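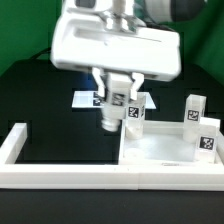 ## 6. Setting up the block cell

This section covers first set-up of the Trorkar cell and the checks to repeat after any crash, finger change or move of the table. Allow a full morning the first time. You need the 2 mm hex key, a lint-free cloth and the printed record sheet.

### 6.1 Before you start

1. Press the emergency stop and hang the key on the hook by the door.
2. Wipe the tray, the platform and the plate with a dry cloth. Do not use solvent on the printed markers.
3. Check that the tray sits flat on the black tabletop. If it rocks, look for grit under the rails.
4. Follow the gripper cable back by hand and make sure it has slack when the wrist is turned to either limit.

**Caution:** the fingers can close when power returns. Keep hands out of the tray until the status line on the pendant reads READY.

### 6.2 Marker check

1. Stand the blocks on the platform with their markers facing the fixed camera.
2. Release the emergency stop and load the program LINDSAY.
3. Open the marker page. Every marker in view should be listed with a steady position. A value that jumps usually means glare or a dirty marker face.
4. If a block is not listed, turn it a little towards the camera and refresh the page.

Blocks do not need to stand perfectly square. The program corrects for a small lean, but it will refuse a block that is lying down.

### 6.3 Teaching the pick height

1. Set the arm to slow speed and jog the gripper above the first block.
2. Lower it until the fingers are either side of the block and clear of the platform.
3. Close the gripper, then raise the arm straight up. Stop if the block twists.
4. Save the height as point 736 and write it on the record sheet.
5. Move over the plate at travel height and save that position as point 1677.

Note: the held block hangs lower than the fingertips. Set the travel height from the bottom of the block.

### 6.4 Wrist camera check

1. Switch the pendant to the wrist view.
2. Jog slowly towards the white surface with the ring-shaped part and stop well short of contact.
3. Compare the view with the figure. The finger should fill most of the left side, with its edge close to vertical.

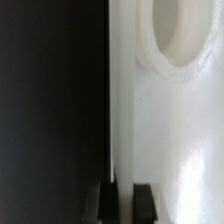
*Figure 6-2. Wrist view, finger at left, ring at upper right. Some glare on the white surface is acceptable.*

4. If the finger edge leans, loosen the camera bracket, straighten it and tighten again.
5. If glare covers the ring, turn down the lamp on the right and repeat the check.

### 6.5 Routine care

Wipe the fingers at the end of each shift. Inspect the finger pads after 2000 cycles and change them as a pair. Repeat 6.3 after every change. Spare pads are in the Brindik drawer, and Etornam Asante keeps the record sheets.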